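Still waiting for the robot that tidies up

January 5, 2024

Every new year I get the same sort of email from my brother-in-law, with a link to a video and the words "not long now". This year it was a machine folding a tea towel. Last year it was one loading a dishwasher, very slowly, with plates that had plainly never had egg on them. I watch them all and then I go and fold my own tea towels.

I am not against the idea. I spent more than 40 years on and off shop floors, first packing, then setting up machines for other people to pack with, and I've seen automation do wonderful things. The carton line we had from Rikadow ran day and night and hardly ever dropped one. But it handled a single size of carton, and when the supplier changed the glue on the flaps we lost most of a week. A lad on the bench would have pressed a bit harder with his thumb and carried on.

Chores are all like that. No two loads of washing are the same, and the cutlery drawer is never how you left it. Most of the work in a house is picking up small things of odd shapes and putting them where they belong, and you do it while thinking about something else. So when a firm tells me its arm can sort and tidy, I want to know what it has been picking up, and off what.
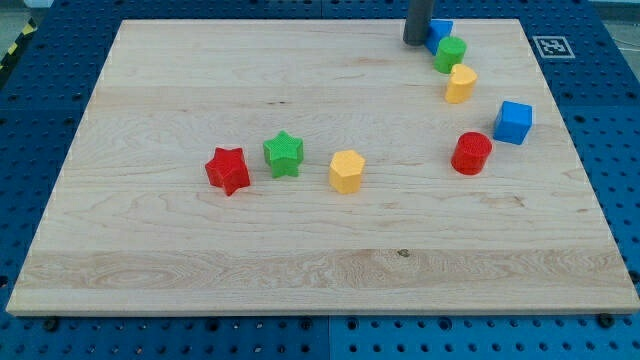 Toy blocks, usually. Stars, cubes, hearts, a cylinder or two, in good strong colours, on a flat board with plenty of room between most of them. I don't sneer at that. You have to begin somewhere, and a star is harder to get hold of than it looks, with all those points and not many places to grip. A cube close up against something else is awkward as well. If a machine can manage the lot without knocking the neighbours over, somebody has done some decent work.

My trouble is with the distance between that and my front room. My grandchildren's blocks are under the sofa with a sock and half a rice cake. Some of them are sticky. The carpet gives when you press on it and the light is bad after four o'clock. None of this bothers a child of five (tidying bothers her, but that's a different problem).

I went to a trade open day back in September, where Dratar had an arm picking parts out of a tray. The chap on the stand said it had done 50 that morning without a miss. I asked if I could turn one of the parts upside down and he said he'd rather I didn't. He was very nice about it, and I got a free pen.

Then there's the cost. The Hakim floor cleaner we bought for the kitchen was £274, and it's the nearest thing to a household robot I own. It does the middle of the floor well. It does not do the corners, it can't lift a chair, and I have to pick everything up before I let it loose, so I've done the tidying myself before it starts. My wife likes it more than I do and has asked me to say so.

Where I think I could be won over is the shop floor. There you can decide what the table looks like, bolt things down, keep the lighting steady and make sure the parts come in the same way round. I'd happily believe in an arm that does one bench job for a whole shift within a few years, provided there's a person near enough to sort it out when it gets stuck. I'd want to see it on a bad day, though, with a new batch of parts and the heating off.

As for the house, I've told my brother-in-law I'll pay attention when somebody sends me a video with no cuts in it, of a kitchen that people have just eaten in. He has replied with a link to something called Irkitz, which makes the bed. I've watched it twice. The duvet already had its cover on.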